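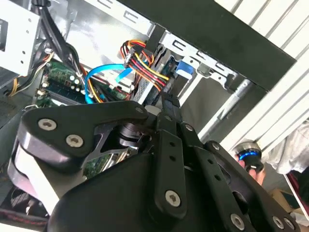
Disco SATA que desaparece del arranque de forma intermitente en una torre de sobremesa

Tengo una torre Idulell de segunda mano con un único disco duro mecánico y el sistema instalado en él. El fallo es el siguiente: aproximadamente una de cada 5 veces que enciendo el equipo, la BIOS no detecta el disco y se queda en el mensaje de que no hay dispositivo de arranque. Apago, espero, vuelvo a encender y arranca con normalidad. He retirado el panel lateral para revisar las conexiones. El cable de datos es el azul que sale de la placa base y hace un bucle hacia las bahías; sospecho que queda forzado con esa curva, pero no tengo otro para comparar. Los módulos de memoria los he sacado y vuelto a colocar sin que cambie nada.

Datos adicionales:
Valores SMART: sin sectores reasignados ni pendientes.
Errores CRC de la interfaz (atributo C7): más de 1,000.
Temperatura del disco: normal.
BIOS: valores por defecto, modo AHCI.

¿Cambio el disco, el cable o la fuente? No quiero comprar las tres cosas.

Publicado por: torre_gris
30 de diciembre de 2018
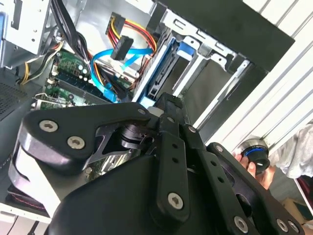 Respuestas

tecnico_bahia

El atributo C7 cuenta errores de transmisión entre el disco y la controladora. No mide el estado de los platos ni de los cabezales. Con los sectores reasignados y pendientes a cero, el primer sospechoso es el cable de datos o uno de sus dos conectores. El contador no se pone a cero al cambiar el cable: anota el valor actual y comprueba si sigue subiendo.

Orden de trabajo:

1. Copia de seguridad antes de tocar nada, aunque SMART esté limpio.

2. Apaga el equipo, pon a cero el interruptor de la fuente, desconecta el cable de corriente y mantén pulsado el botón de encendido unos segundos.

3. Desconecta el cable azul por los dos extremos. Tira del conector, nunca del cable. Si tiene pestaña metálica, presiónala antes.

4. Mira los contactos del disco y de la placa. Si la lengüeta de plástico en L está partida, el contacto será irregular con cualquier cable.

5. Monta un cable nuevo, a ser posible con pestaña de retención. Evita los dobleces marcados junto al conector; una curva amplia no da problemas. Los Proltari de 50 cm suelen dar longitud de sobra en una torre.

6. Conéctalo en otro puerto SATA de la placa y revisa el orden de arranque en la BIOS.

7. Desconecta y vuelve a insertar también la alimentación SATA. En la foto del disco con la guía de plástico azul se ve que hay un conector con cables rojo, amarillo y negro unido a otro de alimentación SATA. Cada unión es un punto más de posible mal contacto. Si la fuente tiene una salida SATA libre, usa esa.

8. Haz 20 arranques en frío y vuelve a leer C7. Si el valor no se ha movido y el disco aparece siempre, caso cerrado. Si C7 queda quieto pero el disco sigue desapareciendo, mira la alimentación.

ruido_de_fondo

A mí me pasaba igual con una Domberg y era la pila de la placa. Cámbiala, es barata.

cobre_y_estaño

La pila agotada hace perder la hora y la configuración de la BIOS. No genera errores CRC. Si el reloj va bien, no es eso.

Añado una cosa a la lista de tecnico_bahia: mide la línea de 12 V y la de 5 V en el conector del disco durante el arranque. La tolerancia es del cinco por ciento. Un multímetro corriente no capta una caída muy breve, pero sí una línea que esté baja de forma permanente. Yo tuve una fuente Voß que entregaba 11,2 V en frío y se recuperaba a los 15 minutos, con un síntoma muy parecido al tuyo.

No cambiaría el disco hasta haber probado el cable y la alimentación.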